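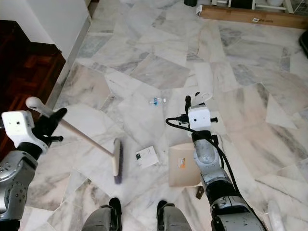

Sweeping Litter from an Irregular Stone Floor: Effect of Joint Pattern on Pickup with a Hand Broom and Dustpan

Gintarė Rebane
Term project report, Building Care and Materials
Submitted in June

12 shares · 3 comments

1. Purpose

The project looked at how well a household broom and dustpan clear mixed litter from a crazy-paved marble floor. Most cleaning guides assume square tiles with straight joints. On such a floor the user can line up the dustpan lip with a joint, or keep it clear of all joints. On crazy paving the slabs are angular and do not match, so the lip crosses at least one joint in nearly every position. The question was whether this matters in daily use, and for which kinds of litter.

2. Floor

The floor is white marble with soft gray veining, laid as irregular pieces and polished. It is in the entrance hall of the Galta building, next to the stairs. The joints are filled close to the level of the stone but sit slightly lower in places. No repair or regrinding was done for the project. The floor was dry mopped before each session and left until no damp patches remained.

Two properties of the surface were noted early. Polished stone offers little friction, so light items travel farther than intended under a normal stroke. The veining also makes small pale litter hard to find. White paper was missed on first inspection more often than any dark item.

3. Equipment

The broom has a long, light-colored handle and a narrow head with a cream block and purple-gray bristles. The dustpan is beige, with a flat scoop and slightly squared corners. Both were used as supplied. A second dustpan, sold under the name Clitard, was tried for one session and dropped from the plan. Its rubber lip folded under when pushed against a raised slab edge, and the results could not be compared with the rest.

4. Litter

Three types of item were chosen to match what is usually found in the hall:

a) a crumpled clear plastic water bottle with a blue label
b) printed white card or folded paper
c) small dark brown scraps

Sand and dust were left out. They had been covered by the Mernus group in the previous term, and their report recommends a vacuum for the joints in any case.

5. Method

The items were placed on the floor within reach of one standing position. The broom was held diagonally in the left hand and the dustpan was held low in the right, at an angle to the floor. Each item was swept toward the dustpan with short strokes, bristles close to vertical. A trial ended when the item was in the dustpan or had moved out of reach. There were 180 trials in total, 80 of them with the dustpan lip placed fully on one slab and the rest with the lip across a joint.

The order of items was changed between sessions. All sessions were held on a Tuesday before the building opened, when foot traffic was low.

6. Observations

6.1 Bottle. The bottle was the easiest item to move and the hardest to control. A crumpled bottle does not roll evenly. It turned around its flattened side and left the line of the stroke, often passing the dustpan altogether. Joints had no clear effect on it. Shorter strokes helped more than any change in dustpan position. With the flat side down the bottle slid in a straight line and entered the scoop without trouble.

6.2 Paper and card. Flat paper stuck to the polished surface, and the bristles passed over it. Pressing harder made this worse. Folded card was easier, as the raised edge gave the bristles something to catch. With the lip across a joint, the leading edge of the paper slipped under the dustpan in many trials. This was the clearest effect of the paving pattern.

6.3 Scraps. Small scraps stopped at low joints and needed a second stroke at a different angle. Sweeping along the joint — not across it — freed most of them.

7. Limits

One person did all the sweeping, and technique improved during the first session. Those early trials were kept in the total. Joint depth was not measured; the gauge on loan from the workshop arrived after the last session. The results apply to a polished finish and should not be carried over to honed or rough stone.

8. Recommendations

For this floor, place the dustpan lip on a single slab before sweeping paper. Pick up bottles by hand if there are only one or two. Finish with a pass along the joints for scraps. A stiffer dustpan lip would be worth testing, along with a wider broom head, which was not available at the time.

Related reports (2)
3 comments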